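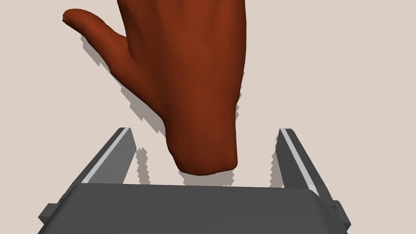

## Progress report: remote demonstration in simulation

**Project:** Oleo
**Period:** to the end of September
**Prepared by:** Heledd Eynon
**For:** Cledwyn Bowen, Sunemance

### Work done

The main task this period was the handover set, in which an operator guides the simulated gripper by remote control to a human hand model and back to a rest position. The wrist view now renders both gripper fingers, the hand and the shadows on the surface in the same pass. Operators work from this view alone during the final approach.

We recorded 566 demonstrations. Of these, 489 passed the replay check and have been added to the training set. The rest were rejected, mostly for two faults:

- the operator paused for longer than the time limit during the approach;
- the replayed path drifted from the recorded one after contact.

Amr Mansour has changed the recorder so that long pauses are marked at once and the operator can restart without closing the session. The drift fault is still open. Bogdan Walczak has traced it to the contact settings on the inner faces of the fingers, where small differences in step timing build up over the run. A fixed time step removes the drift but slows the simulator enough that operators notice the lag.

### Rendering

Shadow edges on the surface are stepped and coarse. Operators use the shadow under the hand to judge height, and two of them asked for a cleaner edge. Raising the shadow map resolution is simple, but it costs frame rate on the Zarberg workstations. We propose to leave the setting alone for the operators and raise it only when the recordings are rendered again for training.

The hand is a plain, untextured model and the surface has no pattern. Jaxon Ouellet will add varied skin tones and surface materials at the second rendering stage. No new demonstrations are needed for this, as the recorded motion is kept apart from the images.

### Training

A first policy was trained on 200 demonstrations, before the full set was ready. It approaches the hand reliably from straight ahead and poorly when the wrist is turned to one side. The early recordings contain few turned poses, so we make no claim about the method from this result. Training on the full set has started with a batch size of 32.

### Risks and changes to plan

1. Work on the Tan controller is three weeks behind. Operators are still using the older hand-held unit, which has no force feedback.
2. If the drift fault is not cured, the closing stage of each demonstration will have to be trimmed before training.
3. No extra money is requested. Part of the travel budget may need to move to computing, and a separate note will follow if so.

### Next period

- Finish training on the full set and report results by wrist angle.
- Record further demonstrations with turned poses.
- Decide on the fixed time step (Walczak, Mansour).
- Deliver the second rendering stage (Ouellet).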